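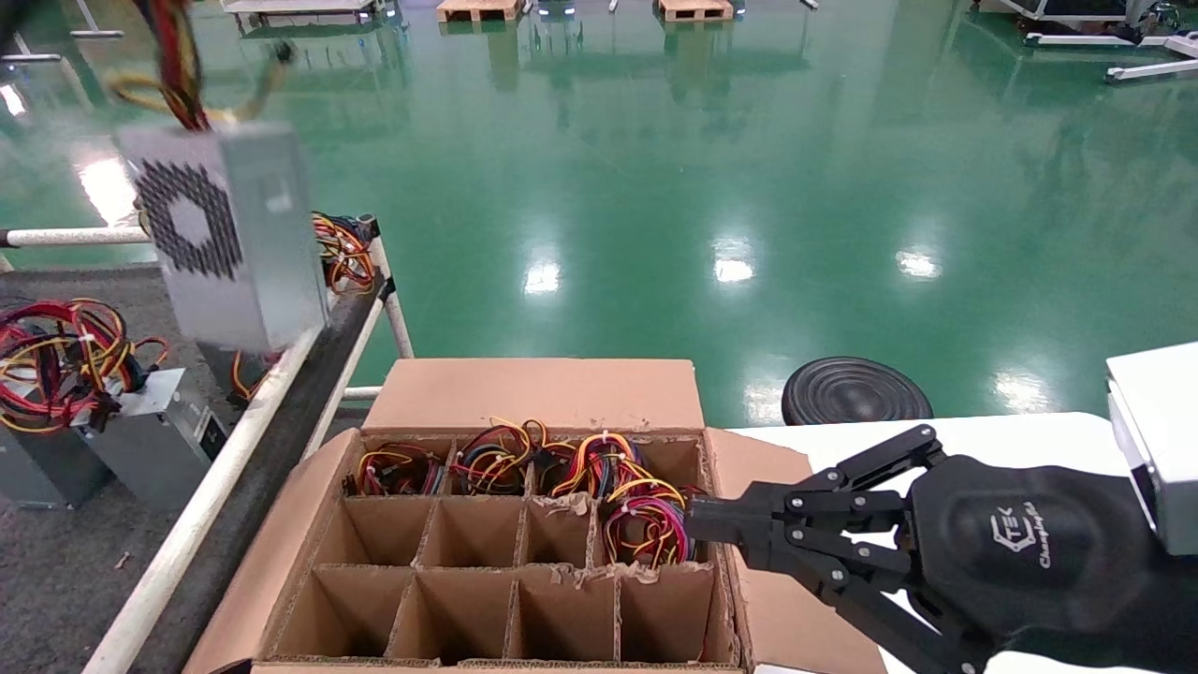 La pince au travail dans le carton à casiers, côté droit.

Je vous avais promis un tuto sur le rangement des faisceaux de câbles, le voilà enfin ! Pour ceux qui débarquent : je teste depuis juin le kit Nuronley, une formule qui comprend le logiciel de préhension, une bibliothèque de gestes et l'assistance à distance. La pince, c'est à vous de la fournir (la mienne est une Changingtek, c'est écrit dessus en blanc sur la paume). L'abonnement d'essai m'a coûté 393 euros, et je le paie de ma poche, donc je dis ce que je veux.

Le but du jeu, c'est de prendre les câbles d'alimentations de PC et de les déposer un par un dans les casiers d'un carton. Des fils jaunes, rouges, noirs, tout emmêlés, c'est mou, ça glisse, ça s'accroche partout. Franchement, j'ai failli commencer par des cubes en bois comme tout le monde.

Ce qu'il vous faut

Un bras déjà calibré (si ce n'est pas fait, allez d'abord voir la page d'installation de Nuronley, je ne la refais pas ici). Une table claire, le plus mat possible. Un carton avec des croisillons, rabats ouverts à fond. J'ai pris du douze casiers, en quatre sur trois, et c'est une bonne taille pour débuter.

Étape 1 : caler le carton

Posez-le devant le bras et scotchez-le par-dessous. Moi je ne l'avais pas fait la première fois, et la pince a embarqué le carton avec les câbles… Pensez aussi à bien rabattre le côté par lequel arrive la main. Si un rabat remonte, le poignet tape dedans et le programme se met en sécurité.

Étape 2 : déclarer la grille

Dans le menu Zones, choisissez « Grille », entrez quatre colonnes et trois rangées, puis pointez les coins. Le logiciel vous demande ensuite l'ordre de remplissage. Mettez la rangée du fond en premier ! J'ai essayé l'inverse et la main passait son temps à frotter sur les câbles déjà rangés devant.

Étape 3 : régler la prise

Par défaut, l'effort de serrage est à 1614 (une unité maison, ne me demandez pas à quoi ça correspond, la doc est muette là-dessus). C'est beaucoup trop pour des fils. Je suis descendu à 960 et je n'y ai plus touché. En dessous, les gros paquets tombent en route, surtout ceux qui n'ont pas de colliers de serrage pour les tenir.

Étape 4 : la dépose

C'est là que ça se corse. Un faisceau, ça ne tombe pas droit, il y a toujours une boucle qui déborde et qui pend dans le casier voisin. Il faut cocher « Tasser après dépose » : la pince redescend, pousse le paquet du bout des doigts et remonte fermée. Réglez le tassage sur 5 mm sous le bord, pas plus, sinon elle va chercher le fond et elle ressort avec la moitié des fils (du vécu).

Surveillez vos croisillons, aussi. Le haut des séparations s'effiloche et se déchire assez facilement, et une languette de carton qui dépasse suffit à accrocher un connecteur. Un coup de ciseaux de temps en temps et on repart.

Étape 5 : relancer sans tout refaire

Si vous arrêtez en cours de route, ne cliquez pas sur « Nouveau cycle », il remet le compteur au premier casier et vous empilez par-dessus. Le bon bouton est « Reprendre », planqué dans le sous-menu Historique. J'ai écrit à l'assistance pour leur dire que c'était mal placé, ils m'ont répondu dans l'après-midi, très aimables, que ce serait revu.

Et alors, on garde ou pas ?

Pour l'instant je garde ! La reconnaissance des câbles souples est nettement meilleure que chez Radovard, que j'avais essayé avant. Par contre les menus sont un labyrinthe et la traduction française pique un peu les yeux (« Pincer le doux » pour les objets souples, j'adore). La prochaine fois je m'attaque aux boîtiers d'alimentation, qui posent d'autres soucis avec leurs câbles qui traînent. Si vous avez déjà un réglage de serrage qui marche pour ça, mettez-le en commentaire, je prends.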